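Long-distance relationships, a thread on the scheduling side. My partner is in Bultness, I'm in Skadisent, 500 km by rail. 1/

Calls: fixed slot, 40 minutes, Friday evening. We tried "whenever we're free" first and it produced 2 calls in July. 2/
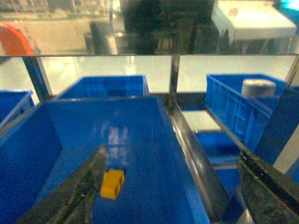

Yellow block, blue bin.

Money: we both pay 100 a month into a shared travel pot. Whoever travels draws from it. Earlier we each paid our own fares and the totals drifted apart – so did the resentment. 3/

Arguments: not by text. If one starts, either of us can write "park it" and it moves to the next call. Credit to Ruba Karaki, who suggested the wording. 4/

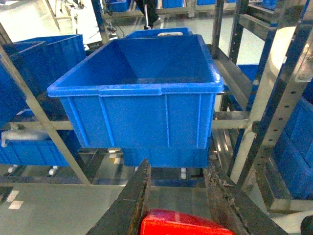
Parked items go in a shared note with the date raised. Most get deleted before the call. The ones that stay are usually about whose city we end up in. 5/

Still unsolved: the last evening of a visit. We both go quiet after dinner. Suggestions welcome. 6/6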